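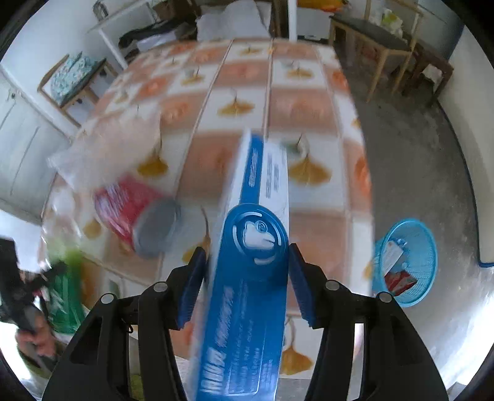 Chapter 16
Small Rooms, Loud Bands: How a Touring Circuit Works

Before a band ever plays a festival, it has usually spent a good few winters driving between towns you might struggle to find on a map, and it's in those towns (bless them) that we're going to spend this chapter. If you've ever stood at the back of a pub on a Saturday night with your ears ringing, you already know more than you think!

Our main case is the Plarkberg circuit, a loop of four venues that a band can play in a single week. The smallest, the Clerow, holds 245 people, and the largest, Uladness Hall, holds 1000. A group moving up from one to the other has to rethink nearly everything, from its sound check and the order of its songs to the colour of its stage lights.

We'll begin with the deal itself, and the difference between a flat fee and a share of the door. After that we follow the folk-punk group Căpraru through one tour, on which they sold 2891 tickets and still came home owing money for the van. Keep their budget sheet handy, as we'll come back to it in the exercises.

16.1 The guarantee and the door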